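Speaker notes – Waka build talk, Prornthorpe shared workshop, November

Start with what Waka is. A hand-held gripper, built in a shared workshop, with two fingers you work by hand. You do a job with it and the recordings are used later to teach an arm the same job. Most of the room will know this, so keep it to 2 minutes.

Parts. Housing printed in light grey, fingers printed separately so they can be swapped. Say what it cost: £130 for one, not counting the printer. The first one cost more because I bought the wrong bearings and then the wrong screws to go with them.

Finger tips. These took the longest. The early ones were hard plastic and would not hold cloth at all. Pass the old set round at this point, and remember to get them back.

Then the tasks. We began with blocks and cups, which went quickly. Cloth is harder because it never lies the same way twice. Wiping and picking up are stored as separate jobs in Phí (our logging program – mention that the name means nothing).

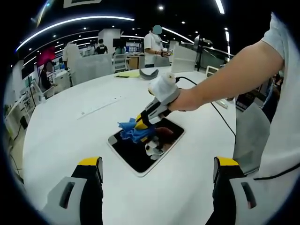
*Gripper closed on a blue cloth over the tablet, round table.*

Leave this up while talking about grip. Point out the yellow and black fingers and how the cloth bunches between them. Pinch from above, get a good fold, then move. If you only catch a corner it slides out, and that recording goes in the bin.

Cable. Point to the black one running across the table. People always ask about wireless. I tried it, lost data, and went back. Tape the cable down if you build your own, and leave slack for the wrist.

Numbers, if asked. 4,000 recordings kept so far, of which 1,000 are cloth. Don't promise a success rate for the arm – the cloth tests on Utero are still going on. (Utero is the arm. Say so early, I forgot last time.)

What I would change:

- lighter housing
- screws all one size
- a better place for the thumb

Files are on the workshop drive, print settings in the same folder. Questions, then move the chairs back before the next group comes in.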